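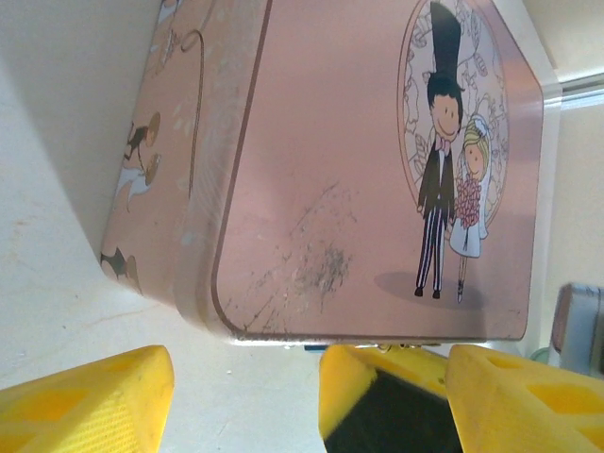
When must the gripper pads be inspected?
Inspect the pads at the start of each shift and again after any object with a metal edge has been handled. Replace both pads of a gripper at the same time, even when only one shows wear.

Section 4. Safe Handling of Test Objects

This section applies to all two-arm tabletop stations operated under the Rollstead bench rules. It replaces the version issued in January. Operators must read Section 3, Power and Emergency Stop, before continuing.

4.1 Preparing the object

1. Select an object from the approved list. Tins, printed boxes, and capped bottles are permitted. Open containers of liquid are not permitted inside the enclosure.
2. Examine the object for sharp burrs, loose hinges, and flaking paint. Existing scratches do not disqualify an object, but they must be entered in the object log before the first run.
3. Place the object within the shared reach of both arms.
4. Remove your hands from the enclosure and confirm that the station reports Ready.

Note: Painted metal marks easily. Where the finish must be preserved, set the closing force to level 2 and do not drag the object across the tabletop.

4.2 Working with both arms 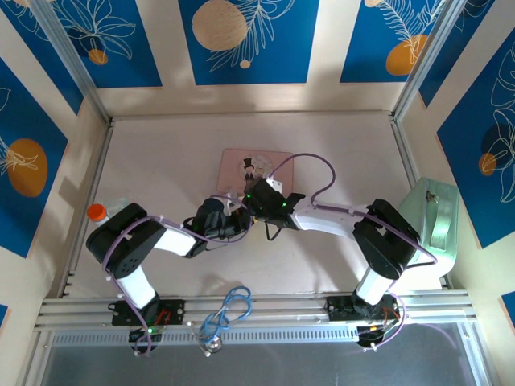
Which arm has priority when both are assigned to the same object?
The arm that is named first in the task file has priority. The second arm must hold at its waiting position until the first has reported a stable grip or has withdrawn.

1. Load the task file and check that the Neves controller lists both arms.
2. Run the task once at reduced speed with no object between the grippers.
3. Check that the cables follow each arm through its full travel without pulling tight or catching on the other arm.
4. Place the object and start the task. Keep one hand near the stop button for the entire first run.
5. If the grippers touch each other without a command to do so, press stop. Do not attempt to separate them by hand while the motors are powered.

Caution: Error 404 indicates that the controller has lost the position of one arm. Cut power to both arms, support each forearm, and repeat the homing procedure before resuming work.

4.3 Records

Enter each completed run in the Briro log, together with the object number and the closing force used. Any contact between the arms is to be recorded as an incident, whether or not damage is found. Sterik pads carry a lot number on the packaging, and this number must be copied into the log whenever pads are replaced.

Revised June 8, 2025. Continue to Section 5, Cleaning and Storage.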